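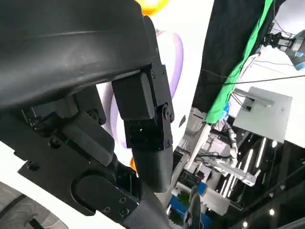 并不并，上面早就定了，投票走个过场，有人这么说，说完又补一句：可别写得好像我们不在乎。

在乎的。开票那天晚上镇公所楼道里站满了人，暖气没开，门口的伞架倒了两回。Filtdale 和 Pitdale 两个镇议会要不要合成一个，吵了18个月，结果出来，赞成3511票，反对2669票。按理说这就完了。没完。

先说票。两个镇的票是合起来算的，反对派抓着这一点不放。分开看，Filtdale 那边压倒性赞成，Pitdale 那边反对的占了上风。公投章程里写的是“合并计票”，四个字，当初审议的时候没几个人抬头。现在人人都会背了。

Pitdale 的几位议员开票当晚就说要提异议。理由换了三次。先是计票方式，后来是选票上的措词（“整合”，不是“合并”，说有误导），再后来是投票站关门时间，Filby 路上那个站据说提早锁了门。选务人员的说法是没有，钟快了而已。这一条最后没写进异议书。

再说钱。合并方案是请 Rüegg 做的，一家咨询公司，报告厚，图表多，结论早在第二页。省下来的主要是两套行政班子并成一套：一个秘书处，一个规划窗口，除雪合同统一招标。反对的人问，除雪，先扫谁的路？报告里没有。听证会上也没人答得上来，主持人说“将按需要程度安排”，底下笑了一片。

这种笑声那几个月听得多。Pitdale 的人笑起来是往后靠的，Filtdale 的人不怎么笑，他们觉得自己赢定了，只想早点回家。

席位才是真问题。新议会怎么分，草案改了好几稿。最早一稿按人口，Pitdale 拿到的少得难看；后来加了过渡条款，头一届保留给 Pitdale 最多5席，第二届起取消。支持合并的人觉得这己经很大方。反对的人说，第二届呢？一个小镇拿五把椅子换掉自己的议会，坐四年，然后站着。

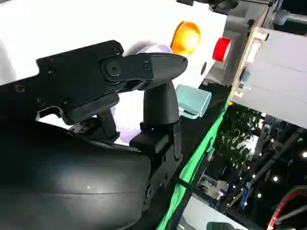 黑色机械夹爪近景

其实两边议会里都有人私下摇摆。Filtdale 有位老议员，投了赞成，出来在台阶上抽烟，说他最担心的是开会地点。轮流开？那文件往哪放。固定在一边？另一边的人晚上开车过河，冬天，没路灯。他说这些听着小，以前两镇合办图书馆就是栽在这上面，开馆时间谈不拢，一个要星期里晚开，一个要早开，最后各办各的，各自都缺钱。

图书馆那件事在 Pitdale 有另一个版本：是 Filtdale 先抽走了拨款。查当年的会议记录，两种说法都沾一点边，记录本身写得很潦草，有一页还是空的。

镇上的气氛，不好说。面包店里不谈这个了。有家五金店橱窗里两边的海报都贴过，撕了以后胶印还在，一块一块的。学校家长会倒是照旧合着开，两镇的孩子本来就在一个学校念书，公车也是一条线。年轻一点的人大多不明白吵什么，问起来就说，不是早就一起了吗。

投票率也值得说一句。年轻选民来得少，上午排队的几乎全是退休的人，下午稀稀拉拉，到傍晚下班以后才又热闹一阵。赞成派的车子来回接人，反对派也接，有一位老太太被两边各打了一次电话，她坐了赞成派的车，投了反对。这是她在门口大声宣布的，赞成派的司机照样把她送了回去。

接下来的程序：异议先交上一级的选举审查，书面审，不开庭。驳回，就进入过渡期，两个议会各派代表谈章程细则，名称、徽章、档案、那条没有路灯的桥。不驳回，重新计票，或者重投。重投的钱谁出，又是一场。

名称也还没有着落。草案里暂写“Filtdale–Pitdale”，Pitdale 的人要求把顺序倒过来，按字母就不行，按历史倒可以，他们的教堂早。有人提议干脆用河名，叫 Filby，两边都没表态，在会议记录里写的是“留待在议”。

八月里两个议会都休会。休会前最后一次会，Pitdale 那边讨论的头一项是运动场的排水，谈了一个多小时，合并排在第四项，轮到的时候己近十点，主席问有没有人发言，有三位举手，决定下次再谈。

排水那项通过了，秋天动工，预算从今年的账里出。至于明年的账归哪个议会管，决议上没写。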